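Home Films Books Archive About

2020-07-24

I finally watched Lokia last night, all two hours and a bit of it, and I've been wanting to talk about it ever since! It's a small film about a woman who goes back to her late aunt's house in Duseren, a fishing town, meaning to stay for a weekend and clear out the cupboards. She stays until winter. I bought the disc in April from the little shop in Nesgate (the one with the terrible stairs) and then left it on the shelf like an idiot.

It's adapted from a novel of over 400 pages, and I'd read that first, so I was braced for the usual disappointment. The book is nearly all letters. You'd think that would be hopeless on screen, but the film just drops most of them and lets you watch her reading — her face does the work, and you get maybe 80 words of the aunt's voice in the whole thing. I loved that. I went back to my copy afterwards to find the bit about the ferry and ended up reading until one in the morning.

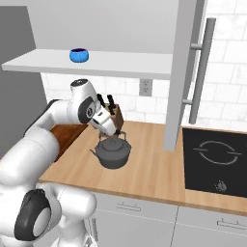

Kettle, knife block, worktop.

The sound is gorgeous too. There's a long stretch, 25 minutes or so, where hardly anyone speaks and it's all gulls and doors and a radio in another room, and I didn't once look at my phone (high praise from me). The one thing I missed was the brother, who gets three whole chapters in the novel and is here for a single phone call. I can see why they cut him, but he's the funniest person in the book and the middle of the film could have done with a laugh.

If you can find the Chettiar edition of the novel, get that one — it has the map at the front and the chapter about the flood put back in. I'm going to try the same author's first book next, only 300 pages, set on the same bit of coast. Has anyone read it? Let me know in the comments, but please don't tell me how it ends!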